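Computer Reuse Workshop, Flevadstead
Progress report to the Coughlan Fund
Period covered: January to March
Prepared by Estela Fuentealba, project lead

1. Where we are

The grant was given to set up a bench for taking in unwanted desktop computers, stripping or repairing them, and passing on working machines to households in the town. The bench is running. We had hoped to start in the first week of January and began at the end of that month, as the electrical check on the unit took longer than the landlord had told us to expect.

By the end of March we had received 11 batches of equipment, mostly from offices closing or replacing their machines. The largest came from Satisby, where a training centre cleared two floors. We have spent £784 of the grant so far, all of it on the items listed in section 4.

2. Intake and sorting

Every tower gets a paper ticket when it comes through the door. The ticket stays with the case until the machine is either rebuilt or broken down for parts. Ignacio Retamal set up the ticket system in February and it has cut down the time we spent looking for things. Before that we had drives on the shelf with no record of which case they came out of, and two of those had to be treated as unknown and set aside.

Sorting is by age and by memory type. Machines that are too old to run a current operating system go straight to parts. We have been stricter about this since February. In the first few weeks we put too many hours into towers that were never going to be useful to a family.

3. Bench work

The order of work on each tower is now fixed. Side panel off, dust out, photograph the cabling, remove any memory, release the drive, then test the power supply by itself. Drives are removed before anything is powered up, so that no donor's data is read by accident. They are stored in a locked cabinet until they are wiped.

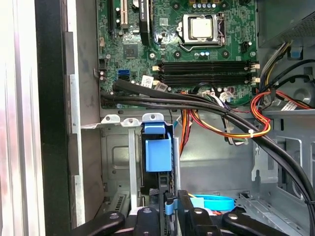 Motherboard with the processor in its socket and both memory slots empty. 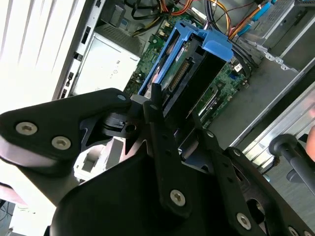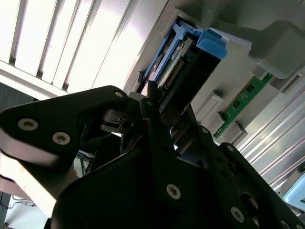

The last two show drives in blue plastic carriers.

Drive removal has been the slowest step. Plastic catches on older cases go brittle, and a carrier with a broken catch will not hold a drive firmly enough for us to send the machine out. We keep good carriers from scrapped towers as spares, sorted by case type. Ignacio has written a one-page sheet on releasing them, and it is pinned above the bench.

Memory is less of a problem. We test sticks in a known good board and put them in labelled trays. Most of the towers arrive with too little for present use, so one rebuilt machine often takes the memory from two others. We are short of the larger sizes and will need to buy some in the next period.

Wiping is done on a separate machine that is not connected to the network. Any drive that fails the wipe is drilled and recorded as destroyed. Donors who ask for it receive a signed sheet listing their drives. The Satisby training centre asked for this and has had its sheet.

4. Spending

The money has gone on the workbench and shelving, antistatic mats and wrist straps, the wiping station, the lockable cabinet, and screwdrivers and thermal paste. Receipts are attached separately. The cabinet cost more than we had put in the budget. We made up the difference by taking second-hand shelving from Overo, who also delivered it without charge.

Nothing has yet been spent under the training heading. We would like to carry that amount into the next period and would be grateful for the Fund's agreement in writing.

5. Machines passed on

Five rebuilt computers have gone out, 4 of them to families referred by the primary school and one to the library for its job search desk. This is below the figure in our plan. The late start accounts for part of it, and the rest is down to the time lost on machines that should have gone to parts.

One computer came back after a week with a noisy fan. We replaced the fan and returned it the same afternoon. Fans are now run for an hour before a machine is signed off.

6. Next period

We will open the bench for a second session each week from April, in the evening, starting at 6.30. Estela will run the first of these and Ignacio will take over once the keys are sorted out with the landlord.

We also need to arrange a collection of scrap metal and dead boards. The back shelf is full and the bin we were lent is too small. Two quotes have been requested, and we will send both to the Fund before accepting either.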